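Erkutora Two-Arm Sorting Cell: Set-Up Guide
Section 4. Rules for working at the table

Read this section before you switch on the arms. It applies to everyone who loads, clears or watches the cell, including visitors at the Destgate site.

4.1 Before each run

1. Check that the tabletop is clean and that the trays sit flat on it.
2. Place the trays side by side within reach of both arms. Leave a gap so a gripper can come down between two trays without touching either rim.
3. Stand tall items upright. Leave room between them for the fingers to open.
4. Look at the gripper cable on each arm. It should hang in a short loop and have enough slack for a full turn of the wrist.
5. Press the stop button once and confirm on the screen that both arms report the stop. Reset it before you go on.

CAUTION: Do not reach over a tray while either arm is powered, even if both arms are still. 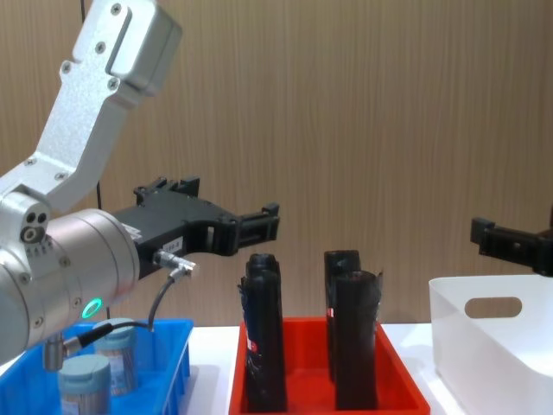 Can one person load the trays while a second person runs the arms?
Only when the arms are stopped and the person loading holds the key. Hand the key back after you have stepped behind the floor line, which is 800 mm from the table edge.

4.2 During a run

1. Start at low speed. Keep one hand near the stop button for the whole first cycle.
2. Let one arm finish its move before you send the other into the same tray, unless the program has been approved for shared work.
3. Watch the fingers as they close. If an item tips or twists, stop the run and set the item upright by hand with the power off.
4. Do not change the grip force between cycles. Changes go through Dilek Keskin and are written in the cell log.

Note: Shared work means both grippers are inside one tray at the same time. Approved programs are listed on form 459. The form is kept with the cell log.
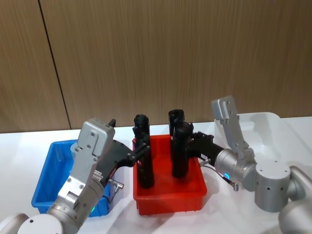 A program stays approved only for the trays and items it was tested with. If you switch to a different tray, or to items of another height, run the test in Section 6 again and have the form signed before normal use.

4.3 After a run

1. Send both arms to the park position and wait for the screen to show "Parked."
2. Turn the key to off and remove it.
3. Clear the trays and wipe down the finger pads with a dry cloth.
4. Write down any stop, drop or contact between the arms, with the time of day.

CAUTION: If the arms have touched each other, do not restart. Tag the cell and call Remzi Kılıçarslan at extension 633.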